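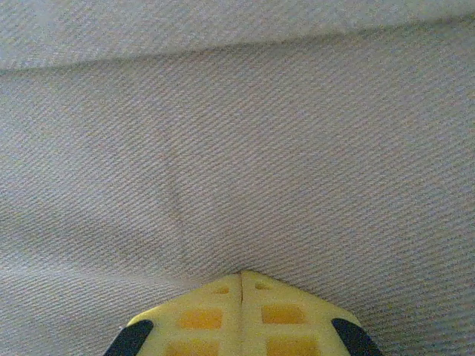

Setting Up a Fabric Pick with the Palline Two-Finger Kit

This guide covers the pinch-and-lift routine for woven cloth using the Palline gripper kit and the Lestenine control software, version 3. It assumes the arm is already calibrated and the wrist camera is streaming. Allow an hour for the first setup. Later fabrics take a few minutes each.

The kit ships with two printed fingers, a pair of black rubber pads, the wrist camera bracket and a bag of screws. Check that both pads are seated along the outer edges before you power the gripper. A pad that has lifted at its upper end will drag on the cloth and shift it.

Surface and lighting

Place the fabric on a flat table with a thin foam sheet under it. Cotton twill is a good first material because its diagonal ribs show movement clearly in the wrist view. Use diffuse light from above. Hard side light puts shadows in the weave that the fold finder reads as edges.

Teaching the contact height

1. Close the fingers fully. The seam between them should be a thin, straight line. If it widens toward the tip, loosen the left finger, reseat it and tighten again.

2. Jog the arm down over a single layer, well away from any fold, in 1 mm steps. Switch to 0.1 mm steps when the tip is close.

3. Stop at the first sign of pressure. On twill, this is a slight depression at the tip and a faint crease running out from it, with the ribs bending along the crease. Press Store Z.

4. Raise the arm, open the fingers to 21 mm, and lower to the stored height.

5. Close at the slow setting. The cloth should gather between the fingers as a low ridge. If the fingers slide over it, lower the stored height by 0.2 mm and repeat.

6. Lift 50 mm and hold. Save the values under the fabric's name.

Picking at a fold

A folded edge is easier to grip than flat cloth but harder to locate. The upper layer sits closer to the camera and may look soft while the lower layer is sharp. Set focus on the lower layer and let the software find the shading line along the fold. Approach at a right angle to that line, and teach a separate contact height for the double layer.

Limits

We ran the twill preset for 3,373 cycles on our bench. Grip was consistent until late in the run, when the pads began to polish. Leonor Prata, who maintains the bench, now changes them at 3,000. Replacement pads come in pairs and should be fitted in pairs.

The kit does not separate plies reliably on anything thinner than shirting. For that work, the Lanz needle head is the better purchase — it costs more and marks some knits. Heavy canvas is also a poor match, as the fingers flex before the cloth gathers.

Presets can be exported from the Fabrics tab and loaded on any arm running the same software version. Contact heights do not transfer and must be taught again on each table.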